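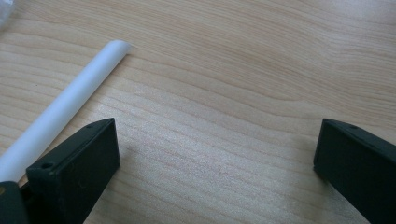

*Light-colored wooden tabletop with fine, wavy grain.*

**Wood grain** is the arrangement, direction and appearance of the fibers in a piece of wood. In the furniture trade the word covers two separate things: the direction of the fibers, which affects strength and planing, and the visible pattern on a cut face, more properly called *figure*.

## Formation

A tree in a temperate climate adds a layer of wood each growing season. Earlywood, laid down in spring, has wide cells with thin walls. Latewood is denser and usually darker. A board cut at a tangent to the rings shows arches and long curves, and one cut at right angles to them shows narrow, nearly parallel lines.

## Cuts

- **Flat-sawn:** rings meet the face at a low angle. Little waste, but the board is prone to cupping.
- **Quarter-sawn:** rings meet the face at a steep angle. More stable in width, and more costly.
- **Rift-sawn:** an intermediate cut with straight lines on the face, often used for table legs.

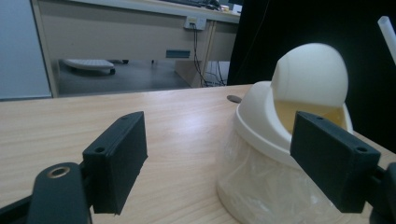 **Why do flat-sawn boards cup?**
Wood shrinks more along the rings than across them, so the two faces of the board change width by different amounts as it dries.

## Grading

The Hakley scale, used by some workshops in the Josstead district, sorts tabletop stock into 3 classes: plain, waved and wild. It was drawn up from a survey of 3,773 boards held at the Gavalas yard. Each board was read at 10 points along its length, and any board with a fiber slope above the class limit was moved down. The scale does not rate color or knots.

A later version, the Flellalcombe revision, added a separate mark for interlocked grain, in which the fibers lean in alternate directions in successive layers. Such stock tears easily under a plane and is commonly finished with a scraper.
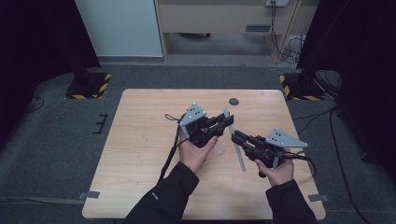
**Does grain direction matter when sanding by hand?**
Sanding should follow the grain, as scratches made across the fibers remain visible under a clear finish.

## See also

- Figure (wood)
- Medullary ray
- Veneer matching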